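Packing order for a mixed gift box with yarn and snack packets

Posted August 18, 2021 in Mailing & Storage

Groststead
I'm packing an open rectangular box with a skein of yarn, a ball, a small plush and several sealed packets. Contents must stay under 400 grams. Last time the packets slid under the plush and the lid bowed. What order should they go in?

Sulent
Heaviest first. Use tape.

Mirzaei
Set the bulky items against the walls and leave the floor between them for the packets. Lay the yarn on its side, label on, with the ball tight against it. Packets go flat, overlapping slightly, seals turned away from the plush. A crimped edge will snag pile. Check that the top packet sits at least 2 cm below the rim before closing. My current one, before the last packet went down: 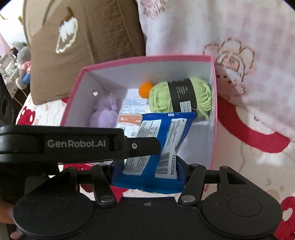 Yarn and ball at the back, plush at left, packets between.

Tuck in the loose yarn end or it catches in the lid.

Firkavier
Agree with the above except for the overlap. I stand packets on edge if the box is deep enough. Weigh it again after taping, mine gained 9 grams.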